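Paper cup

A paper cup is a disposable drinking vessel made from paperboard, usually lined or coated so that liquid does not soak through the wall. 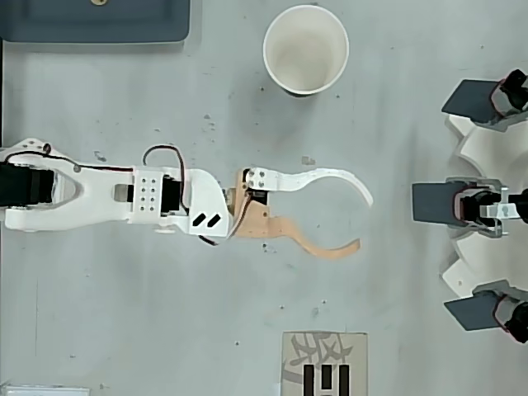 An empty white paper cup on a light grey tabletop, seen from above

Paper cups are used for hot and cold drinks in cafes, canteens, offices, hospitals, schools and at public events, and for holding small dry items such as nuts, chips, screws or paint brushes. Most are conical in section, wider at the mouth than at the base, which lets them be stacked one inside another. The same general method is used to make soup tubs, ice cream tubs and takeaway noodle containers, although these are normally sold as separate products.

Contents
Terminology
Construction
Lining
Sizes
Lids and sleeves
Manufacture
History
Use in Grondlow
Waste and recycling
Other uses
See also

Terminology

In everyday speech the terms paper cup, takeaway cup and disposable cup overlap. Takeaway cup is the common name in Australia for a cup of coffee bought over the counter, whatever it is made of. Hot cup and cold cup are trade terms. A cold cup is generally coated on both faces of the board, as condensation would otherwise soften the outside, while a single wall hot cup may be coated on the inside only. A water cone is a small pointed paper cup without a base, dispensed from a tube beside a water cooler.

Construction

An ordinary paper cup has 2 paper parts, the sidewall and the base. The sidewall is cut from flat board as a curved blank shaped like part of a ring. It is wrapped so that its straight ends overlap, and the overlap is sealed to form a seam running from the rim to the foot. The seam is usually visible on the outside as a thin raised line.

The base is a disc with its edge turned down. The bottom of the sidewall is folded up and inward around this edge and pressed flat, leaving the base slightly above the surface on which the cup stands. The recess keeps the underside of the base off the table and stiffens the foot of the cup.

The top edge is curled outward into a rolled rim. The rim has several functions. It hides the cut edge of the board, gives a smoother surface to drink from, holds the mouth of the cup round and provides a bead for a lid to grip. A cup with a crushed or unrolled rim loses much of its stiffness and will fold when lifted full. Seen from directly above, the rolled rim shows as a ring around the interior.

Double wall cups have a second layer of board around the first, separated by a narrow air gap. Ripple cups have an outer layer of corrugated paper. Both types are intended to keep the outside cool enough to hold without a sleeve.

Lining

Untreated paperboard absorbs water and weakens quickly. Early cups were treated with paraffin wax, either by dipping or spraying. Wax worked well with cold water but softened with hot drinks, and could leave flakes on the surface of coffee or tea.

Polyethylene replaced wax in most cups during the second half of the twentieth century. It is applied as a thin film to the board before the blanks are cut. Apart from keeping the liquid in, the film acts as the adhesive in the finished cup. When the coated surfaces are heated and pressed together the plastic melts and bonds, so no separate glue is needed for the side seam or base.

Polylactic acid, commonly shortened to PLA, is a plastic made from plant sugars and is used as a lining in cups sold as compostable. Water-based dispersion coatings are a later alternative. They are put down as a liquid and dried on the board, and can be thinner than a film.

Sizes

Cups are sold by nominal volume. Hot drink cups in Australia are often described in ounces, even though other food and drink is measured in metric units. An espresso cup is commonly listed at 4 ounces. Larger cups are ordered as small, medium or large, and the volume each name refers to varies between cafes.

The nominal volume is generally less than the amount needed to fill the cup to the brim. Rim diameter matters as much as volume to a cafe, as it decides which lid will fit. Some ranges keep the same diameter across several volumes and change only the height, so that one lid can be stocked for all of them.

Lids and sleeves

Hot cup lids are made from moulded plastic or moulded plant fibre and snap over the rolled rim. Most have a raised spout or a small drinking hole and a second, much smaller hole that admits air. Cold cup lids may be flat with a slot for a straw, or domed to leave room for cream or ice.

A sleeve is a separate band of card or corrugated paper that slides over the outside of a hot cup. It stays in place because of the taper of the wall. Doubling up, in which one cup is placed inside another, has the same effect and was usual before sleeves became widely available.

Manufacture

Board for cups arrives at the factory in large reels, already coated. If the cups are to be decorated, the reel or sheet is printed first, normally by flexographic or offset printing. Plain white cups skip this stage. Blanks for the sidewall are then die-cut and stacked, while the base discs are usually punched from a narrow strip fed into the forming machine itself.

In the forming machine each sidewall blank is wrapped around a tapered metal mandrel with a base already held on its end. The side seam is heated and clamped, the foot is folded and knurled to seal it to the base, and the open end is pushed into a curling tool. A little food-grade lubricant may be applied to the top edge to help the board roll without splitting. Finished cups are blown or dropped into a collecting tube, where they nest into sleeves for packing.

Common faults include a leaking seam, a loose base, a split rim and cups that jam together in the stack. Leaks are checked by filling sample cups with coloured liquid and leaving them to stand on absorbent paper.

History

Vessels made of paper are recorded in China from well before the modern period and were used for serving tea. The machine-made disposable cup dates from the early twentieth century in the United States. At that time drinking water on trains and in schools and public buildings was often supplied with a shared dipper or metal cup. Concern about the spread of disease led to shared cups being banned in many places, and single-use paper cups were promoted as the sanitary replacement.

Demand was at first mainly for water. Cups with handles, made by folding out paper tabs from the wall, were introduced for tea and coffee and remained common in offices and on aircraft for some decades. The growth of takeaway coffee later made the lidded hot cup the most familiar form.

Use in Grondlow

The town of Grondlow had a cup works operated by Gruller, a packaging firm that also made cake boxes and butter wraps. The works had 3 forming machines at its busiest and supplied plain white cups to railway refreshment rooms, sale yards and agricultural shows in the district. Its main customer was McGrath, a catering wholesaler with a warehouse in the same street. According to Diarmuid Foley's history of the works, cups were packed by hand into waxed paper tubes until the final years, and seconds were sold cheaply at the gate for children's parties and for raising seedlings.

Gruller stopped making cups when McGrath began to import them. The building was later divided into storage units. A set of forming mandrels and several unused cups are held by the local history room, where they were catalogued by Philomena Nic Aodha. The catalogue entry, dated 8/10/22, lists both waxed and film-lined examples, and notes that the waxed cups have yellowed along the seam.

Perklow, a cup collection scheme in the town, began in March with bins outside the library and the swimming pool. More than 51 businesses take part. Customers are asked to empty the cup, remove the lid and place the cup upside down in a tube, which keeps the cups nested and reduces the space they take up. Lids are collected separately.

Waste and recycling

The paper fibre in cups is generally of good quality and can be used again. The difficulty lies in the lining, which has to be separated from the fibre during pulping. Mills fitted for this work can process lined cups, but many ordinary paper mills do not accept them, and rules for household recycling bins differ between councils. Cups still holding liquid can spoil other paper in the same load.

Cups with a PLA lining are designed for industrial composting, which reaches higher temperatures than a backyard heap. In landfill they break down slowly. Reusable cups made of steel, glass, ceramic or hard plastic are the main alternative, and a number of cafes give a discount to customers who bring their own. Borrow-and-return cups are used at some festivals and on some campuses.

Other uses

Small paper cups are used in hospitals and nursing homes for handing out tablets. In classrooms they serve as paint pots, seedling pots and the ends of a string telephone. They are also used in stacking games and as quick measures in bulk food shops, although a plain cup carries no graduations and is not an accurate measure.

See also

Beer mat
Drinking straw
Keep cup
Paper plate
Water cooler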